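About Luvico

Who we are

Luvico started in October with 4 people, one second-hand desk and a big question: how do you teach a robot to do the sort of job most of us could pick up in a morning? We still love that question. Reinaldo Araújo, our founder, spent years setting up machines that had to be told every single movement, and he was itching to try showing them instead.

What we do

We gather examples. One of our operators guides a robot through a task from start to finish - lifting a part, turning it, putting it on a shelf - and we record what its cameras see and how its joints move. Then they do it again with the part somewhere else, and again! A good task needs 125 clean runs before we pass it on to Stoyanova, our training team (named after the street we first worked in). Clumsy runs are kept too, in a folder of their own, as a fumble and a recovery can teach the system a great deal.

Our current project is Jumance, which is all about handling moulded parts: big, curved, awkward things that need a proper grip. We're having a brilliant time with it. 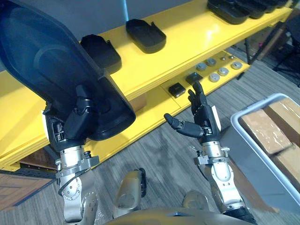

Working with us

New operators get 30 hours of practice before their runs count, and no robotics background is needed. Patience helps, and so does enjoying small improvements. If you have a task you'd like us to look at, or fancy a go at the controls yourself, come and see us at Boldale. The kettle is by the door.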